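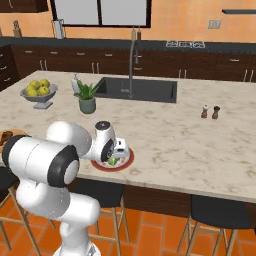
Fig. 3: Marble-topped island with red plate

3 min read
April | By Josefina Núñez

Section 6. Recording a series on the Vokier box

Set the region before you start. A box with no region gets the guide for the wrong channels and will record the wrong show.

1. Press GUIDE and go to the show you want.
2. Press the red button once for a single episode, or twice for the whole series.
3. Choose New Episodes Only if you don't want repeats. Some networks list a repeat as new, and the box can't tell the difference.
4. Under Padding, pick 2 or 6 minutes. Live finals and award shows often run over, so use 6 for those.
5. Press OK. A red dot appears next to each episode in the guide.

Note: The box records two channels at a time. If a third recording overlaps, the one lowest on the Priority list is skipped. Move shows up or down with the arrow keys.

Caution: Do not unplug the box while the front light is red. The recording in progress will be lost.
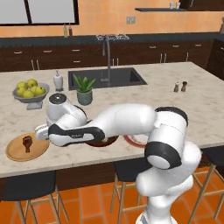 ONSTEAD, April - Changes to this section, entered by Wálter Chávez:

The series list now holds 1000 entries, including finished shows. To clear old ones, open Library, select Ended, and press Delete. Saved episodes stay on the drive.

If a network moves a show to another channel, the series link breaks. Delete the link and repeat steps 1 to 5 on the new channel. Prusia app users need to sign out and back in before the new link shows up.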